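Akihiko Ikeda has run the corner store on Pettigrew Street in Stundale for 13 years. He took it over from his uncle, and he still opens at six.

"The first hour is coffee and newspapers," he says. "After that it's drinks until school gets out."

He keeps 449 products in a room most people would call small. Every October he goes through the sales book and drops whatever didn't move.

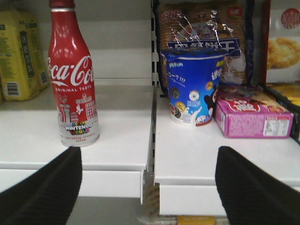 Rent is the part he worries over. It went up again this fall, to $3471 a month, and the lease has two years left. "I can't put that on a loaf of bread," he says. "People know what bread costs."

A supermarket in Jemwood, a short drive away, took some of his weekend trade. He answered by staying open later on Sundays and letting regulars pay at the end of the week. Most do.

Asked whether he would sell, Ikeda shrugs. "My uncle asked me that too. I told him to ask again when the lease is up."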